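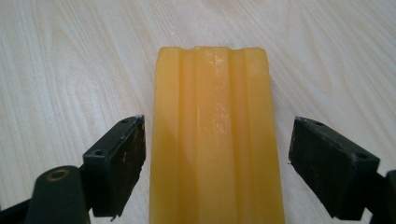 Speaker notes: background work on a phone that wants to sleep

Okay, hi everyone! Give people a second to sit down, there's always a rush from the coffee. Check the clicker. Say thanks to Sorcha Jardine for the slot, and mention that the code is all on the last slide so no need to photograph everything.

Slide 1, title

I'm the person at Sondgate who looks after the sync part of Nillier, our note-taking app. Small team, five of us, and for a long time I was the only one touching anything that ran in the background (which explains a lot of what you're about to see).

Ask: who here has a plain old Service in their app that was meant to be temporary? Wait for hands. Keep mine up.

Slide 2, the bug report

So this started in May with an email from a user called Marama Ruddock, who kindly said I could use it. She writes a note on her phone on the train, gets home, opens her tablet, and the note isn't there. She opens the phone, looks at the note, goes back to the tablet, and there it is. "Like it was waiting for me to check on it," she wrote. I love that line. It's a pretty good description of Doze.

Read the email slowly, it gets a laugh.

Slide 3, what we had

Be quick here. An AlarmManager alarm that fired, started a service, grabbed a wake lock, pushed whatever was in the queue, and set the next alarm. It worked great on my desk. My desk phone was plugged in, screen on, with a debugger attached, so of course it did!

Once a phone sits still with the screen off and no charger, the system starts holding your alarms back and cutting your network. You get short maintenance windows, and they get further and further apart. Then on newer versions you can't start a service from the background the way we were doing it, and we were catching that exception and logging it to a file we never looked at. Pause. Yes. I wrote that catch block.

Slide 4, the numbers

I finally pulled that file from our test devices. 2,953 swallowed exceptions. Chun-hung Tseng on my team looked at it and said "well, it's under 3,000," and he's been saying it at every standup ever since.

Slide 5, moving to WorkManager

Show the code, don't read it out. Points to hit:

One unique work name for the sync. We use KEEP for the periodic one and APPEND_OR_REPLACE for the one that runs after an edit. I had those swapped at first and every app launch was resetting the schedule, ugh.

Network constraint on, battery-not-low constraint off. People argue with me on this one, take it in the questions.

The shortest period you can ask for is 15 minutes. Ask for less and it quietly bumps you up (there's a warning in the log, go and look).

Return retry only for stuff that can get better by itself. A bad login won't. We were retrying bad logins.

Slide 6, demo

Phone should already be in airplane mode from the hallway, turn it OFF airplane mode. Terminal font big. Commands in order:

adb shell dumpsys battery unplug
adb shell dumpsys deviceidle force-idle
(write a note on the web side, wait, show nothing arrives)
adb shell dumpsys deviceidle unforce
adb shell dumpsys battery reset

Don't forget that last one, I-hsuan Tse borrowed my phone after the rehearsal and thought the charger was dead for a whole afternoon. If the demo dies, go to the recording, slide 6b, and keep talking.

Slide 7, tests

Ngan-ling Yip built us a little fake clock and queue called Skekovero, and we have 204 tests running on it now. Show the one named syncAfterLongSleep. WorkManager's own test driver handles the constraints and the initial delay, ours just handles the queue ordering. If short on time, skip straight to 8.

Slide 8, still broken

Some phones have their own battery manager on top of all this, and if the user swipes the app away it's basically force-stopped. We don't have a fix. We show "last synced" at the top of the note list now, and support mail about it has dropped off a lot.

Also the Matar widget still uses an alarm. I know. It's on the board.

Slide 9, links and questions

Repeat each question into the mic. Likely ones: why not push messages (we do both, push just kicks off the same worker), what about foreground services (only for big attachment uploads, with the notification). Leave the links up till the next speaker plugs in.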